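Ristenus Folding Study: Frequently Asked Questions
Last updated Dec 5, 2025

General

What is the study about?
We want to know how well a robot can learn to fold clothes from recordings of people folding with hand-held grippers. The people doing the folding work with the same kind of fingers the robot will have, so the motions they record are motions the robot can copy. The study has been running since August under the name Ristenus. Questions about it go to Marloes Verhoeven, who leads the work.

Why folding?
Cloth has no fixed shape. A box looks much the same each time you pick it up, but a sweater can land in a different heap every time. A method that only replays a stored motion will fail on the second try. Folding also has a clear end state, so a result can be scored without much argument.

What is in a recording?
Each one holds the view from a head camera, the path of each gripper, and how far the jaws are open. A recording starts with the garment on the padded surface and ends when the folder lets go of it for the last time. Pauses are kept. Early on we trimmed them, and the trained policy then rushed its grasps and missed hems.

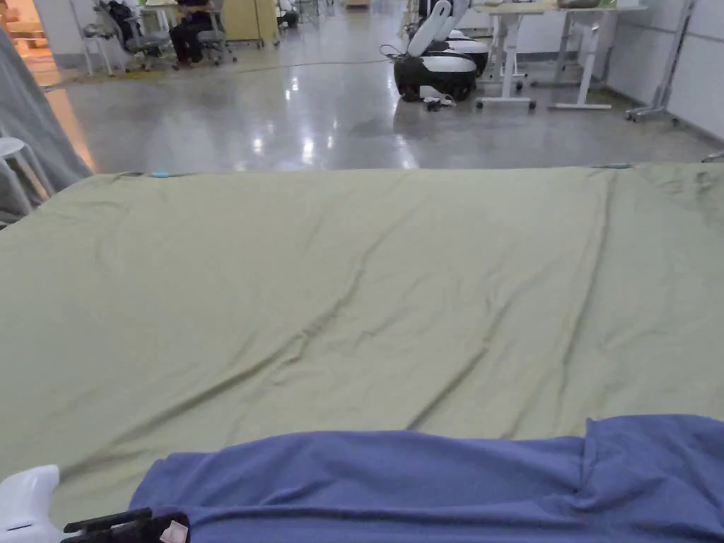 How many recordings were used?
The main training set has 600 recordings. We set aside a separate group of garments that never appear in training and use those only for testing. A smaller set, named Mellor, has the same garments folded by people who had no practice. It is kept apart and is not mixed into the main set.

Do the folders follow a script?
Only a loose one. They are told which fold to make and in what order, but not where to pinch. We tried marking the grasp points in the first weeks and dropped it. The recordings came out too much alike, and the policy could not recover when a sleeve slid.

Method

What does the model predict?
It takes in the camera view and the current gripper state and predicts a short run of gripper motions. It carries out the first part of that run, looks again, and predicts a new one. There is no separate step that finds corners or sleeves. An earlier version, Zodum, did have a corner finder. It worked well on towels and poorly on anything with a collar.

How is a fold scored?
Each attempt gets a score from 0 to 5. A 5 means the edges line up and the garment lies flat. A 2 means the garment was folded but would need to be redone by hand. Two people score each attempt from the final view without knowing which model made it. If they disagree, a third person scores it and we take the middle value.

What is the hardest part?
The first grasp. Once the jaws hold a single edge of cloth, the rest of the fold usually goes well. Most low scores trace back to a pinch that caught two layers, or one that closed above the cloth and caught nothing.
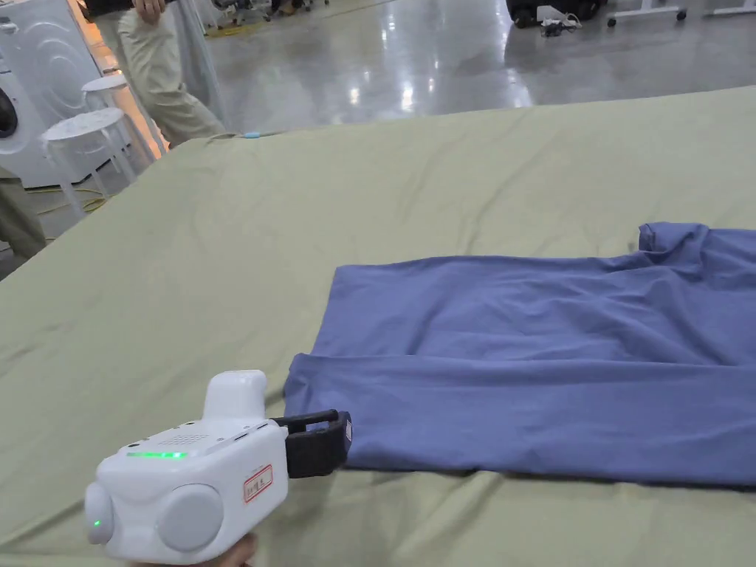
Long sleeves are a harder case than towels because the layers stack up and the policy has to tell which edge belongs to which. We ask folders to start from a hem or corner where they can. With a blue long-sleeved garment lying partly folded on the green sheet, for instance, the black jaws go to the lower-left corner, where the hem curls a little. A curled edge is easier to get hold of than one lying flush with the sheet.

Does the color of the sheet matter?
Less than we expected. Wrinkles in the sheet matter more. A deep crease can look like the edge of a garment, and the policy sometimes reached for it. We now leave the sheet creased while recording so that training includes these cases.

Does the model work with other robots?
We have tested it on one type of arm. The Hondelwood group plans to try it on another, and we will add their findings to this page when we have them.

Data and access

Can I get the data?
Yes, for research use. Write to the study address and say what you plan to do with it. Requests are answered within 12 working days. The Mellor set must be requested separately.

Are people visible in the recordings?
Sometimes, in the background. Faces are blurred before release. Sound is not recorded.

Can I send in my own recordings?
Not at this time. Our checks depend on knowing how each gripper was calibrated, and we cannot do that for outside recordings yet.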